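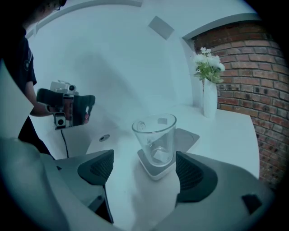
Nov 29, 2020
The glass again

I said I would stop writing about the glass. I have not stopped. Tipene wants it in the December demo and I still think a clear tumbler on a white table is the worst object we could have picked to show off a perception stack. He says that is why it is a good demo. We had the same talk in September, almost word for word.

Where things stand tonight. The Kerslake branch has the new depth filling merged in. On opaque cups it is fine, it was always fine. On the tumbler the filled depth comes back as a sort of dent in the wall behind it, with the rim floating off on its own. The planner takes the rim for a ring lying in space and offers me a lovely grasp on nothing. Last week's build at least had the decency to return no grasp at all. I prefer a failure that admits it.

I went through 172 episodes in the viewer today, all tumbler, all hand-held. I wanted to know what the policy could even be learning from. My guess is the base. The square thing under the glass has a hard edge and never goes transparent, and in every episode the glass is standing on it. So I masked the base out and ran the offline check again, and the predicted approach point drifted off toward the darker pad behind. Tipene says masking puts the input out of distribution and I can't read anything into it. Fair. But it is also what you would say if the thing were tracking the coaster.

I asked for a batch with the glass straight on the table, no base, and another with the base left in and the glass off to one side. He said yes, then asked if it could wait until after the demo. I said then we would be demoing a coaster detector. He laughed. I was mostly serious.

The brick wall is the other thing. Jenance (their localization package, which we are stuck with until the license runs out) loves the brick. Plenty of texture, tracks hold for ages, the trajectory looks smooth as you like. Turn toward the plain white wall and the feature count drops off, and the pose starts to lean on the IMU. The plots in the weekly report were all cut from segments facing the brick. I don't think anybody did it on purpose. Somebody picked the good-looking ones and the good-looking ones have brick in them. I put the others in a separate folder and sent the link without comment, which was maybe a little cold of me.

Then the calibration. The fisheye model is fitted well in the middle and badly out near the rim of the circle, and the fingers are down there for the whole approach. So the part of the image where we most need to know where the fingertip is happens to be the part we trust least. I refit it with more boards held close to the edge. Residuals went down. Gripper width estimate got better on 8 of the 13 test clips, did nothing on two, and got worse on three. I would like to know what those three have in common. I looked for an hour and they have nothing in common that I can see.

A note so I don't forget: Protano stamps the frames when they arrive at the host, not when they are exposed. With two grippers recording together the streams slide against each other, and the bimanual loader papers over that by nearest match. I put in a warning for when the gap gets bigger than one frame and it printed so much that I had to turn it off to read anything else. It needs to be a counter in the episode header. Do that first thing tomorrow, before touching the masks.

What bothers me is how much of the progress is in the slides. Cliston's people saw the September clips and came away saying the system "understands" transparent objects. I was in that call and did not correct them, and I should have. It closes the fingers in a good place when the glass is where the glass usually is. That is worth something, and I would happily show it to anyone under that name.

Tipene and I did agree on one thing before he went home. Freeze the grasp planner, no more tuning of the rim threshold, and run the offline check both with and without the base so both numbers go in the report side by side. He typed it into the plan himself. I took a screenshot.

Left the refit calibration on the shared drive as the "maybe" version. Main still points at the old one. Not moving it over until I understand the three bad clips.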